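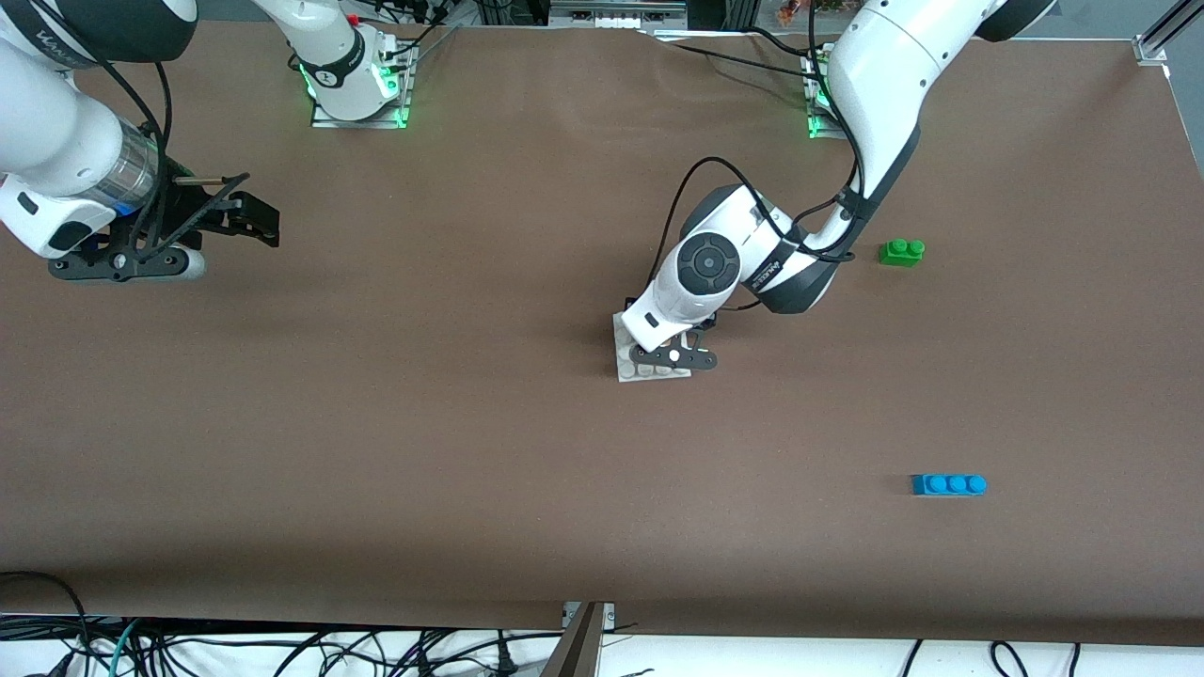

Vestholm Public Library
Study Room Reservations: Frequently Asked Questions

Who may reserve a study room?
Any person with a valid Vestholm library card may reserve a room. Cardholders under the age of 12 must be accompanied by an adult for the full length of the reservation.

How far in advance may I reserve?
Reservations open two weeks before the date of use. Requests made earlier are not held and must be submitted again.

How long may I keep the room?
Each reservation lasts up to two hours. It may be extended at the second floor desk if no other party has reserved the room.

Is there a fee?
Study rooms are free of charge for personal and educational use. Businesses and paid tutors should apply for the Fondommont Room, which is rented under a separate agreement.

What happens if I arrive late?
A room is held for 15 minutes after the start time. It may then be given to another cardholder.

How do I cancel?
Sign in to your library account and select My Reservations, or call the desk at extension 3808. Repeated absence without notice may lead to a suspension of reservation privileges until the end of the month.

May I bring food or drinks?
Covered drinks are permitted. Food is not permitted in any study room, including the Lévesque Room.

Can I reserve a room at the Trutenow branch?
Yes. The same rules apply, but Trutenow reservations are made in person or by telephone only. The online calendar does not show that branch.

Are the rooms accessible?
All rooms at the main library can be reached by elevator. Adjustable tables are available on request. Please mention this when reserving.

Whom should I contact about a problem with a reservation?
Questions about the main library should be addressed to Gerardo Donati, Room Services. Questions about Trutenow should be addressed to Jaxon Fortin, Branch Services.

Last updated: 20 Dec 2025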